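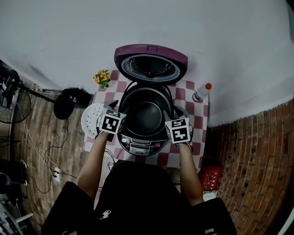

An open afternoon at Stemwood, July

The invitation said "rice, from one till five", and after the bus ride out to Stemwood I was prepared to be strict about it. Carner, who run the test kitchens there and spend the rest of the year finding out which household pots can be trusted, open their doors for one afternoon each summer. Admission is £4 and comes with a paper bowl. The bowl is yours for the day and you are expected to look after it.

You go in past the loading bay, sign a sheet promising not to touch anything hot, and are then led through a room full of things that are hot. There were 18 of us on my tour. Half had come with a grievance against a particular appliance and were hoping to have it heard.

The rice cookers live along the back. I had thought of a rice cooker as a bucket with a plug, and I now know that people hold views on lids. The one I spent longest in front of was a Supor, black and silver at the front, with a plum-purple rim round the lid that would have looked well on a small saloon car. It stood open on its little table with nothing in it, so we all looked into it very seriously, as one does at an open day. The inside of the lid is shinier than anything I own. The panel has a good many buttons for a machine whose job is rice, and I recognised the red one as the sort I would press first and regret.

Our guide took us through washing (until the water clears, or until you get bored, and she could tell which), measuring, and leaving the lid alone. This last part took the longest. The man beside me admitted to lifting his at home "just to check" and the rest of us drew away from him slightly.

Tasting was at half past two. Four rices, no labels, and a form with a scale of one to 100, which struck me as a lot of room for manoeuvre. I gave the second one 16 for reasons I stand by. It was the one everybody else liked. The third had a proper crust at the bottom and there was a brief, very British scrum for it, conducted entirely by saying "no, after you" while moving forwards.

Upstairs is the Bermúdez room, where they keep older pots, lids without pots, and a long shelf of measuring cups that disagree with one another. I would have stayed, but there was only one chair and it had a coat on it. The café is run by Brasano. They do a decent coffee and, on the day of the rice, sold only sandwiches — I asked, and was told the rice was a separate department.

Practical matters. The car park fills before one. The bus back goes at ten past five, so skip the closing talk or resign yourself to the lane, which has no pavement and a great many nettles. Bring your own spoon. The ones provided are flat wooden things of the ice-cream-tub kind, and after the fourth helping I could taste mostly spoon.

I have since looked under the lid of my own cooker, and have put it back down.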